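Looking after metal storage cases and boxes

Reading time: 5 minutes

Metal cases last for years if they are kept dry and closed properly. Most of the ones that end up at the tip have nothing wrong with them beyond a stiff catch, a smell inside or a few marks on the outside. I keep winter bedding in one, hand tools in another and the camping stove in a third, and the routine is the same for all of them.

Start by emptying the case completely. Tip out the grit, then vacuum the corners with the narrow nozzle. Grit left under a tool tray works like sandpaper every time the case is carried. If there is a foam or felt liner, take it out and leave it by an open window for a day.

Wash the outside with warm water and a small squirt of washing-up liquid. Use a soft cloth on the flat parts and an old toothbrush along the ribs and the inside of the rim, where dirt packs down into the step. Rinse with a second cloth and dry straight away with a towel. Don't put bare aluminium in contact with oven cleaner, soda crystals or anything else strongly alkaline. It goes dark and patchy, and you won't get the finish back. 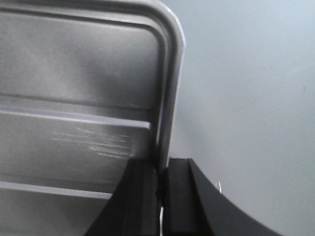

Fine scratches on a matt finish are best left alone. You can soften them a little with a grey non-woven pad, used dry and with hardly any pressure, working in the same direction as the marks. Never go round in circles. Try it first on the underside, and stop if the patch starts to look shinier than the metal next to it. Metal polish will make a dull case worse, as you end up with one bright spot that draws the eye.

Check whether the case is steel or aluminium before you go further. A fridge magnet will stick to ordinary steel. Rust spots on steel should be rubbed back to clean metal, wiped with white spirit and touched up with primer the same day.

Small dents in a flat panel can be eased out from the inside. Lay the case on a folded blanket, hold a block of wood over the dent and tap the block with a rubber mallet. Leave dents in the rim unless the lid no longer shuts. The rim has to line up with its other half, and it is easy to bend it further out of true.

Catches and hinges want one drop of light oil each, worked in and wiped off. I do mine in February, before the garden tools come out. If a rivet has gone loose, replace it instead of hammering it flat.

For bedding and clothes, line the bottom with a clean cotton sheet and put in two sachets of silica gel. Let everything air for a full day before it goes in. Don't stand the case directly on a concrete floor. A pair of battens 18 mm thick is enough to let the air move underneath.

If you stack cases, put the heaviest at the bottom and match the ribs where you can, so the top one doesn't slide. A strip of rubber matting between them does the same job when the sizes differ.

We use cookies to remember your settings. Accept or manage your choices.

Comments (3)

Raimonds Liepiņa
The magnet test saved me some trouble. I had been treating mine as steel for years. What grade of pad do you use?

Deividas Lukoševičius
Car wax on the outside works well if the case lives in a shed. Thin coat, buff it off, do it again after 12 months.

Pavidlow
Bicarb in an open jar got rid of the paraffin smell in mine. It took three goes.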